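Household robot

A household robot is a machine meant to do chores in the home. Single-task machines such as robot vacuum cleaners and mowers are widely sold. A general machine that can tidy a room, lay a table or put away toys has not yet reached ordinary homes, although several are under test.

Hardware

Most test machines use one or two jointed arms, each ending in a gripper or a hand with a few fingers. The arms are often the same kind used in light factory work, with metal joints, bolted brackets and cables run along the outside. Fingertips are usually rounded so that they press on an object without marking it. 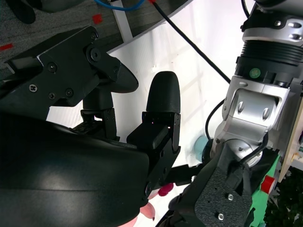 Tidying

Picking up loose items is one of the commonest test chores. It is harder than it looks, as the items differ in shape and stiffness. A plastic cup keeps its form but may roll when lying on its side. A soft toy gives way under the fingers and has no fixed edge to hold. A machine set up for one will often drop the other.

The Narnon trials, run at Flondstead by Norbert Kocsis, used 30 household objects and nearly 3,000 attempts. The arm, known as Simon, did well with rigid items placed apart from each other. Results were poorer when a soft item lay against a hard one, and the trials were extended in January to cover such pairs.
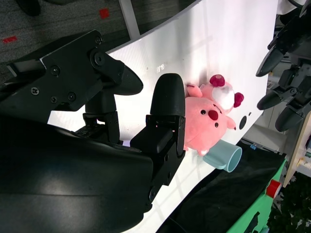 Shop-floor work

Machines have done better on the shop floor, where parts arrive in the same position each time and the light does not change. Packing mixed goods is still largely done by hand. Bredia, a maker of small grippers, ended its own packing trial after 5 weeks and returned the line to manual work.

Limits

Speed, cost and safety near children remain the main obstacles. Folding clothes and washing up are considered harder than tidying, and are rarely attempted outside a laboratory.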